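Can a Robot Tidy Your Room Yet?
A Turnura Kids explainer

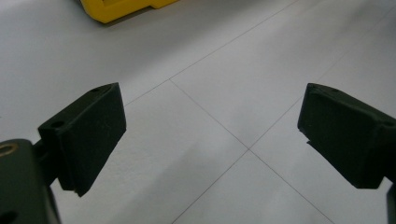

Can't it just do the dishes already? That was the very first thing a reader asked when we said we were writing about robots and chores, and lots more of you asked something like it. Great question! The short answer is sort of, a bit, slowly. The longer answer is much more fun.

Let's start with something you're amazing at. Go and pick up a sock. Done? You probably didn't even think about it, but your eyes found the sock, your brain guessed how squishy it was, your arm reached out to just the right spot and your fingers closed with just enough squeeze. A robot has to learn every one of those steps, and it has to learn them for socks, spoons, teddies, toast and everything else in your house.

What is a gripper?

Many robots don't have hands like ours. They have a gripper, and the simplest sort has two fingers that open wide and then close together, a bit like kitchen tongs. Try it yourself! Use only your thumb and one finger to pick up a pencil. Easy. Now a book. Hmm, trickier. Now try folding a T-shirt that way, and you'll see why robot builders get so excited when a machine manages it.

Why is a floor so hard?

A floor looks simple to you. It's flat and it stays put (we hope). But think about it the way a robot has to. The lines between tiles are only lines, and you know they aren't sticks to be picked up. A shiny patch is only light bouncing off the tile. A shadow isn't a thing at all! People work this out when they're very small, and a robot needs heaps of practice before it stops getting muddled.

Then there's the question of how far away something is. If a toy is over on the other side of the room, the robot has to travel there, line up its fingers and stop at the right moment. Too soon and it grabs air. Too late and it bumps the toy under the couch, where all toys secretly want to live.

How do robots practise?

One way is by copying people. A person does a chore while a camera records what's going on, over and over, and a computer looks for patterns in all those goes. At the Randura workshop, the team collected around 3,000 goes at picking things up off the floor before their robot, Drokorik, had its first big test. It was asked to put away 10 toys. It managed seven, dropped two and drove straight past the last one, a little rubber frog. The whole job took 71 minutes. You could beat that before breakfast!

But here's the exciting bit. When Drokorik had another try in December, with more practice behind it, it found the frog.

So which chores can machines do now?

Some jobs are already well and truly sorted. Washing machines wash and dishwashers scrub. Robot vacuums trundle along sucking up crumbs. Those machines do one job each, and somebody still has to load the plates or rescue the vacuum from a shoelace.

Jobs with lots of different objects are harder. Tidying a bedroom, setting a table and stacking a shop shelf are all things robots are learning, and some can do parts of them when the room is neat and the light is good. Move the furniture or mix in something new and they may need help.

The hardest jobs use soft, bendy or slippery things. Making a bed is a real brain-bender for a robot. So is peeling a mandarin.

Try it at home: be the robot

Ask a friend to be the programmer. You're the robot, and you can only do exactly what you're told. Put a soft toy on the floor on the far side of the room and start with your eyes closed. Your friend has to guide you there using words like "forward one step", "left a little", "open fingers" and "close fingers". Clear anything you could trip over first, and go slowly.

Now swap. Who needed fewer instructions? And did anyone forget to say "stop"?

Words to know

Gripper: the part of a robot that grabs and holds things.
Sensor: a part that helps a machine notice the world, such as a camera.
Program: a set of instructions a computer follows.

Next time on Turnura Kids: the Erdem laundry machine, and why fitted sheets drive it bananas.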